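Ticket 1712 — dishwasher leaves film on plates, bottom rack
Unit: Wunwood kitchen, second floor
Status: open, waiting on part
Priority: low (was medium)

July, first entry
Plates coming out cloudy. Gritty if you run a thumb over them. Glasses on top are fine. Normal cycle, 50 degree setting, Anex tablets, same box as always. Did not change anything.

Same day, later
Pulled the filter. Gross. Rinsed it, brushed it, put it back, clicked in this time (pretty sure it wasnt before). Ran empty with a cup of vinegar. Loaded again after dinner.

Next morning, 7:40
Better but not fixed. Four plates still with grit, all from the back left corner. Lower spray arm spins by hand, no wobble. Three holes plugged, poked them out with a toothpick. One looked like a lemon seed?

Reply from Irnance support
Asked for cycle length and whether the salt light is on. Salt light off. Cycle ran 23 minutes short of what the manual says, which I had not noticed. They say possible water sensor, or plates packed too tight. Told them I load every other slot. They want me to try it anyway with half a load.

Update
Half load, long cycle. Mostly clean. Two dinner plates still had a dull patch near the rim. Wiped off with a wet sponge so its residue and not etching — good news at least, thought the glaze was going.

For now: scrape, quick rinse at the sink, then load. Anything that comes out gritty gets a hand rinse and goes in the black rack over the sink to drain. Please don't put it back in the cupboard like that, I found some 17 in there already and had to redo the lot. 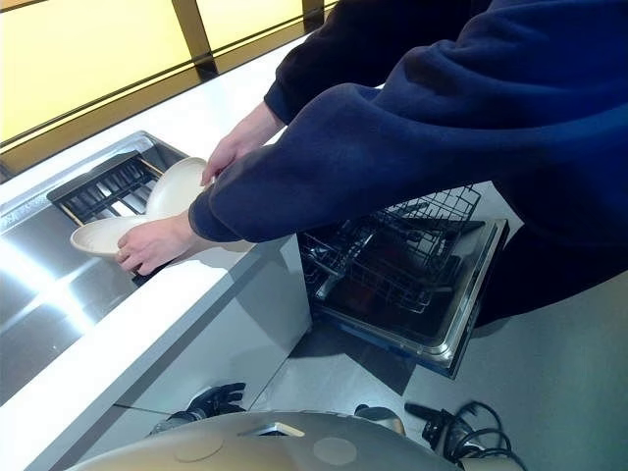
Also switched to the MacLeod powder to rule out tablets. Two loads so far, no real difference — leaving it in for the week. New lower spray arm on order, Irnance says the old style had smaller holes. No ship date yet.

To do
- check inlet hose for kink behind unit
- refill rinse aid, dial at 4, try 3
- reply to Irnance w/ half load result

Will update when teh arm gets here.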